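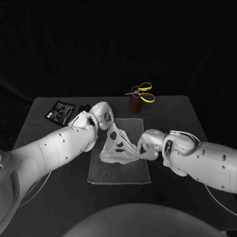 Cloth is still the part of the Jorkatico comparison that separates one gripper from another. Dundard and Lanatus each sent 2 hand-style grippers in July, and every pair got 50 tries at the same job: pick up a crumpled rag, spread it and lay it down. The rag is white with holes in it, and it goes on a gray towel, one gripper pinching a corner and lifting while the other holds the opposite edge low.

The Dundard pair dropped the cloth 15 times, mostly on the lift. Lanatus dropped it less often but took longer to close, and its fingertips tended to pick up the towel too. Both ran on the same Nedelcu controller with the grip force left at the factory setting.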